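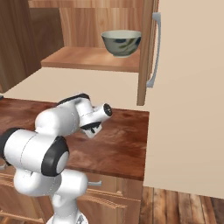 February 6, 2025

Quick one tonight, work tomorrow and I already stayed up too late on this thing twice.

So the Sarton remaster. Finished it. Sort of. Main story done, side stuff maybe half. 22 hours on the clock, and a good chunk of that was me wandering Ladville at night looking for the tailor, who they moved. Why move the tailor. He was by the well in the original, now he's up the stairs behind the inn and the map still puts his icon at the well.

Looks great though. The rain especially. The old version had that gray smear over everything and you couldn't tell the docks from the street, now there's light coming out of windows and the water has some depth to it. Faces are hit and miss. Rahimi looks fantastic, Ila looks like she was done on a Friday afternoon. Her mouth doesnt move right in the long chapel conversation and that's the one scene everybody remembers.

Combat. Still clunky, they added a dodge and it helps. Parry window feels tighter than I remember, or I'm just slower now. Probably slower. Died 9 times to the ferry boss on normal and dropped it to easy, no shame. You can switch it back after and it doesn't lock you out of anything as far as I can tell.

Performance on my machine was fine until the last chapter. Then stutter every time a door loads. Turned shadows down to medium, mostly gone. Two crashes total, both when alt-tabbing. Autosave caught me both times so whatever.

Things I liked:
Fast travel from the menu, finally
You can sell junk all at once
The lute song is back in (it got cut from the console version, long story)

Things I didn't:
Inventory still caps at 100 and crafting stuff counts toward it
No photo mode??
Subtitles are tiny even on large

Tyra Hellström asked in the comments last time if the save from the old version carries over. It doesn't. There's an import button but all it brings in is your name and hair color. I was pretty annoyed too, I had everything unlocked on that file.

Price is a bit much if you own the original and only want to see the story again. I'd wait. If you never played it then sure, get this one, the old one is a pain to get running anyway and you need the fan patch for widescreen.

The expansion is supposed to come in August, with the northern islands and the rest of Ila's quest. Hoping they fix her mouth by then. I'll probly start a hard run this weekend, magic only, no shield, and see how far I get before the ferry ruins it again.

Ok bed. If anybody's found the second key in the salt cellar let me know, I've been down there four times and all I get is rats.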